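Read the Brutik press release on their new naval patrol drone twice this morning. 441 miles of range, "proven at sea." I have some doubts – starting with the word sea.

The trial was flown from a barge moored inside the harbor at Zusulstead. That's a flat deck that doesn't pitch, with a breakwater on three sides.

They claim 58 landings and no deck crew hurt. Fine. How many approaches got waved off? The release skips that number, and so does the slide deck Petronella Sithole posted from the December briefing. 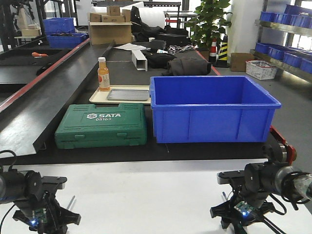 Who checked the landing figures? Belkadi did, and Belkadi builds the drone's landing gear.

Youssra Benjelloun asked them straight out about crosswind limits. She got "within expected conditions." Expected by whom?

Also, the 441 miles is with no payload. Put the 38-pound radar pod on it and the footnote drops you to 260. A patrol drone with no radar is a pretty expensive kite.

I'd like this to work, I really would. Curkirora promised the same thing from a real ship and then went quiet for two years, so I'll wait for a moving deck and a full log – waveoffs included – before I call anything proven.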